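Sorting Month at Sternadbridge

We spent August going through the clothing in the back closets – 119 pieces in all, most of them shirts. Rafia Jadoon did the sorting and Kamran Bakhtiari kept the list. Sweaters went into the cedar chest and coats stayed on the rail.

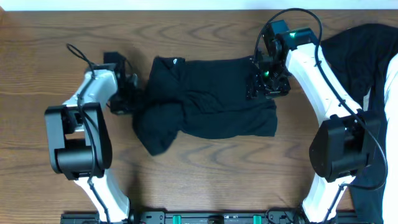
Dark clothes were done on the brown table by the window. Black cotton shows every crease and every bit of lint, so those pieces got a second pass before going on the shelf. Stacks were kept to four high.

The linens come next – sheets first, then the tablecloths from the hall cupboard. Rafia has the key.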